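Pressed-Glass Salt Cellars (the Zemham pattern)

14 comments · 37 shares 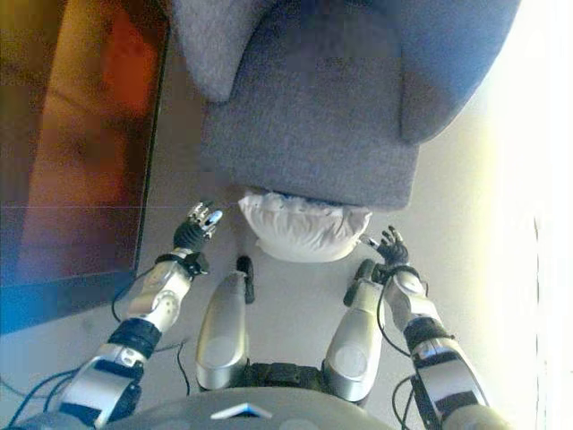

What they are

A salt cellar, or just "a salt" if you hang around collectors for long enough, is a little open dish that sat on the dinner table before shakers took over. The Zemham pattern is a pressed-glass version made at the Pernbridge works, and it's the one I know best, so I volunteered to write the entry (someone had to, the old one was two lines long and got the foot wrong!).

A Zemham salt is oval and heavy for its size, with a scalloped rim and a band of tiny fern leaves under it. The foot is round. Plenty of people will tell you it's oval like the bowl, and I think they're mixing it up with the Lucero pattern, which came later and is a thinner, greyer sort of glass.

History

Pernbridge started out making lamp chimneys and got into tableware when the owner's daughter, Milagros Cáceres, took over the mould room. She'd trained as an engraver, and the fern band is hers. Her notebook survives and has 3 drawings of it, each with fewer leaves than the last, so I suspect the mould cutter was complaining.

The first order was for 900 salts, all clear, for a hotel supplier called Ginetti. Of those, 859 were delivered and the rest were held back with chipped rims. The works sold the chipped ones cheaply out the side door, and those are the ones I'd love to find. A ground-down rim with a fern band is very likely one of them, though I can't prove it and neither can the dealers, whatever the label says.

Colours

Clear is by far the most common. After that you've got amber, a soft sea green and a cobalt that goes nearly black at the foot. The amber varies a lot from batch to batch. Some of it is honey, some of it is cold tea, and I like the cold tea.

There's an ongoing argument over pink. Soledad Salinas listed a pink Zemham in her checklist of the pattern, number 282, and she was a careful person. Baiba Pētersons has been through the works' colour book since then and can't find a pink recipe anywhere in it. My own guess is that Salinas saw a clear one that had gone a bit purple from years on a sunny windowsill, as some old glass with manganese in it will do. I'd be thrilled to be wrong!

Marks and copies

Most have no mark at all. A few of the early ones carry a small P inside the foot, and you'll feel it with a fingertip before you see it. Copies do turn up. The leaves on a copy tend to be mushy along the centre line, and the mould seams run straight through the scallops where the originals have them tucked into the dips.

Care

Salt left sitting in metal-lidded sets is a menace to the lids, but the glass itself copes well enough. Wash by hand in lukewarm water, and keep it out of the dishwasher, which will leave it cloudy for good. Lift it by the bowl.

Collections

The biggest group I've seen belongs to the town museum at Pernbridge, upstairs past the lamp chimneys. Elikem Ansah rearranged the cases one March and put the salts beside the moulds they came from, so now you can match the flaws. Amancay Paredes has written a short guide to the display, sold at the front desk, and the page on rim wear is worth the price all by itself.

See also: Lucero pattern; Open salts; Lamp chimneys of Pernbridge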